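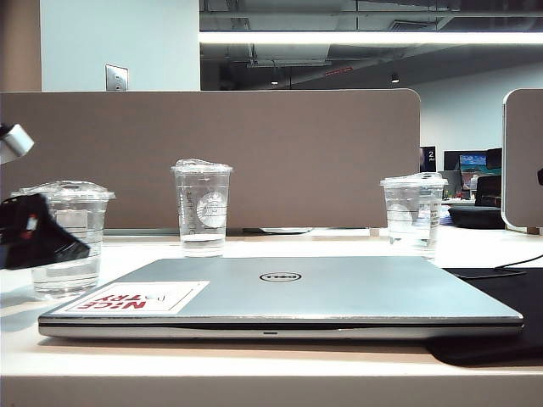
February, 4:20 pm. Sourdough starter notebook, Milaso

Third flour trial is in and I'm thrilled with it! Hashini dropped off the new bag of whole rye from Nnaji on her way past and I fed all the jars straight away, same ratio as last time (one part starter, two flour, two water by weight). The rye jar had doubled before lunch. The plain white one was still sulking at the two-thirds line, and the half-and-half was somewhere in between, with that lovely green-apple smell I've been chasing since the fall.

Loaf notes, before I forget. Dough was 500 g flour, 20 g of which was toasted bran (Caoimhe's idea, and a really good one). Bulk went long, nearly 3 hours past what the sheet says, with folds whenever I remembered. Sticky at first, then suddenly silky after the second fold. I love that moment!

Baked in the old cast iron. Crust came out dark and blistered all over, crumb tighter than I wanted at the bottom. I think I shaped too hard. Ladi says it's the oven floor running cool and wants me to try the rack one notch lower. Will do both, separately, or we'll never know which.

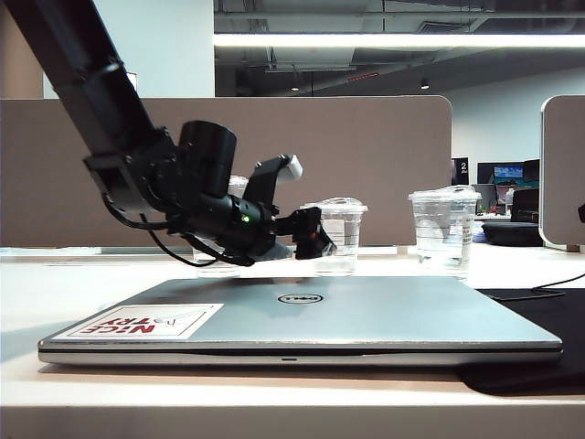 Sliced the loaf once it had cooled and the flavor is miles ahead of batch 259. Malty, a bit of honey, and the bran gives it a toasty edge without going bitter. Yetunde had hers with salted butter and went back for the heel, so I'm calling that a pass.

Salt: still undecided. Two percent tastes right to me, Aroha finds it flat. Could split the next dough after mixing and salt each half differently, then taste with the labels hidden.

To do
- feed rye jar again before leaving, move it to the cool shelf
- ask Nnaji when the rye was milled, nothing on the bag
- order rice flour for the baskets, the last scoop is mostly crumbs
- lighter hand at final shaping!!
- write up the fold timings properly, my scribbles on the flour bag don't count

Saved a spoonful of the green-apple jar in the fridge as backup.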